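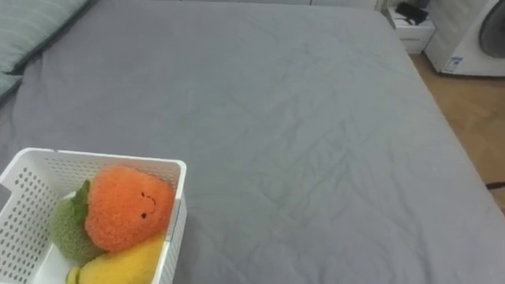

Plush fruit in a perforated basket, one of the handling tasks in the Lodthorpe trial.

Features > Automation > Purchasing

Lodthorpe has set aside November for its first purchase of a household handling robot, and the quoted price of the arm is the smallest of its worries. Skye Gillies, who holds the equipment budget, puts hands, spares and servicing on separate lines.

The hand is the line most often underestimated. Soft goods such as bedding and plush toys load the fingers lightly, but the coverings wear. Sotetti quotes a replacement set after 500 hours of use. Larlow quotes 200 hours at a lower unit price, so the two come out nearly level over a year.

Gillies asked both suppliers to price the same job: plush fruit and a plastic basket on a made bed. Creased sheets and a basket with thin walls are harder on grip control than a bare worktop, and a quotation based on rigid blocks says little about either.
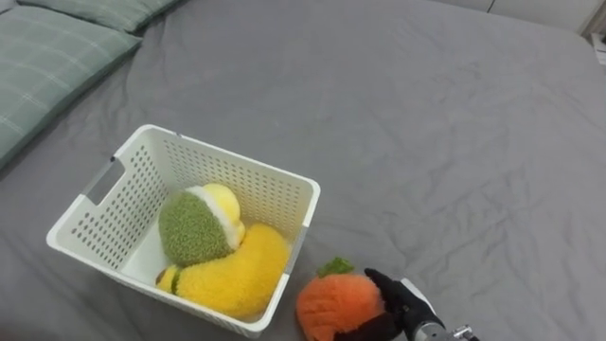 Servicing and floor space

Zübeyde Kocabaş of Flanagan, which maintains the units, advises holding back around 40 per cent of the first-year sum until acceptance tests are complete. Her checklist covers wrist fittings, cable runs and the time taken to change a hand.

Floor space is charged internally at Lodthorpe and has been entered as a fixed cost. Training is not yet priced. Orders placed after the end of the month move to the next delivery slot.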